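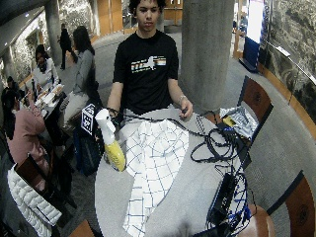

Cloth and spray bottle on the round table

Buying a small share in a racehorse - what am I likely to be letting myself in for?

Asked by Eirini Stergiou, Jan 8, 2024

Hello all, and a happy new year to everyone on here. I have been reading this board for ages and have finally got a question of my own, so please bear with me as it's a bit of a ramble.

My dad took me racing from when I was tiny (jumps mostly, he never had much time for the flat) and I've always had a daft dream of having a horse to shout for. I don't mean a whole one, I'm not made of money! But a friend at work has a share with a little syndicate called Brandimow and she's told me there is a place going on a mare called Dinsa, who is six and has run over hurdles a few times without winning. She's been placed twice. She is trained near Trosdale, which is a bit under an hour from me, so I could get over to see her on the gallops of a morning.

The cost is £146 a month and there are 14 shares altogether. There's also a joining payment, which I've been told is "towards the horse", but I'm not clear whether that means I own a bit of her or whether I'm just helping somebody else to own her. The sheet they sent me uses the word "lease" in one place and "ownership" in another. I did ask my friend and she said she'd never thought about it, she just likes the mornings and the bacon rolls.

So what I'd like to know is:

Does a monthly amount like that normally cover everything, or do people get a bill when the vet has been?

What happens if she gets injured and is off for a whole season - do you carry on paying?

If I had to pull out after a year, could I just stop?

And the one I feel a bit silly asking - would I get into the paddock on race days? I have wanted to stand in the middle of a paddock looking knowledgeable since I was about seven years old.

I'm not expecting to make a penny, my dad cured me of that idea a long time ago. I'd just like to go in with my eyes open. Thanks for reading if you got this far.

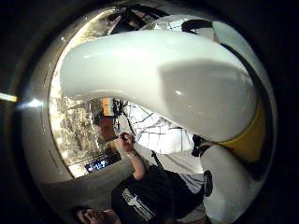

5 min read

Reply from Charalambos Sotiropoulos

Welcome, Eirini, and not a silly question among them. I've been in and out of syndicates for a good while, all jumpers, two of them useful and the rest very much loved, and I'd say the fact that you're already asking puts you ahead of where I was. I signed my first one on the bonnet of a car in the owners' car park, with a pen that was running out.

Start with the lease or ownership business, and get the answer in writing before you pay anything. Both are perfectly respectable. With a lease, somebody else owns the mare and the group pays to race her for an agreed time, and when that time is up she goes back to them. With ownership, you have a slice of the horse herself, so if she is sold you should see your part of the money. With a mare this matters a bit more than it would with a gelding - if she turns out to be decent she may be worth something as a broodmare later on, and you'd want to know whether that value belongs to the group or to someone else. If the joining payment is "towards the horse" then I would expect it to buy you part of the horse, and if it doesn't, ask them nicely what it does buy.

As for the monthly figure, it varies from one group to the next. Some charge one flat sum and that's your lot. Others charge a basic amount for training and then split the extras, so you get a statement now and again with shoes, transport, entry fees, jockeys and vet's visits on it. I have had both and I much prefer the flat sort, even though it looks dearer to begin with, simply for the sake of knowing where I am. Ask to see the last year's accounts for the horse. Any manager worth having will send them over. I'd also ask how much is held back for a rainy day, as there will be one.

Injury, yes, you usually do carry on paying, though in many groups it drops a good deal while the horse is out in a field. We had a big chestnut who did a tendon and was off for more than 10 months. The fee came down while he was resting and went back up when he returned to work. It was a long old wait, but he came back and ran a blinder to be third, and I don't think I have ever been so hoarse. Do ask if there's any insurance, and if so who gets paid. Lots of groups don't insure at all and that's fine too, as long as everybody knows.

Leaving is the bit people forget about. There is normally a notice period, and in some agreements you're responsible for your share until another person takes it on. Read that paragraph twice. Then give it to somebody sensible and let them read it as well.

Now the paddock! The course gives out a certain number of owners' badges for each runner and with a group of your size there may not be enough to go round, so most syndicates have a rota or a draw for them. Ask how it's done, and ask what happens at the bigger meetings, when everybody wants to go. On a wet afternoon midweek in January I promise you won't have much competition. Wear proper boots, smile at the jockey, and when the trainer says she might want another half mile, nod slowly.

One more thing and then I'll leave you be. Go over to Trosdale and meet her before you decide. See how the yard feels, and whether people have time for you. Have a chat with one or two of the other owners if you can, as you'll be spending a lot of cold mornings with them.

Reply from Rafail Alexiou

Wouldn't touch it. You can stand at the last fence for the price of a ticket and go home when you like. Never won though is she? Six is not old for a hurdler mind.

Reply from Paraskevi Kourkoulas

I'd go along with nearly everything Charalambos has put. The only thing I would add is about prize money, as I don't think it's been mentioned. Find out how often it's paid over to the members or if it stays in the pot to cover costs. In ours it stays in the pot until the end of the season, which I didn't know when we joined, and I spent our first win in my head (a new stair carpet) before I found out.

Also do check who decides where she runs. In nearly every group I've come across it's the trainer and the manager between them, and the rest of us get a message the day before. I don't mind that at all but my husband found it very trying to start with, as he had strong views on soft ground. We had a half share in a share, if that makes sense, in a lovely old boy called Istik, who never won over fences in his life and was the best fun we've had since the children left home. He's retired now and hacks out with a girl down the road from the yard, and we still take him carrots.

Do let us know what you decide, Eirini, and if Dinsa gets an entry somewhere please put it on here - I'm sure a few of us would have a look out for her.

Related questions

What should I wear in the owners' and trainers' area in winter?
Can two people split one syndicate share?
How much notice do you get before a horse runs?
What happens to racing mares when they retire?
Are visits to the gallops normally free for share holders?
Hurdles or fences - who decides when a horse makes the switch?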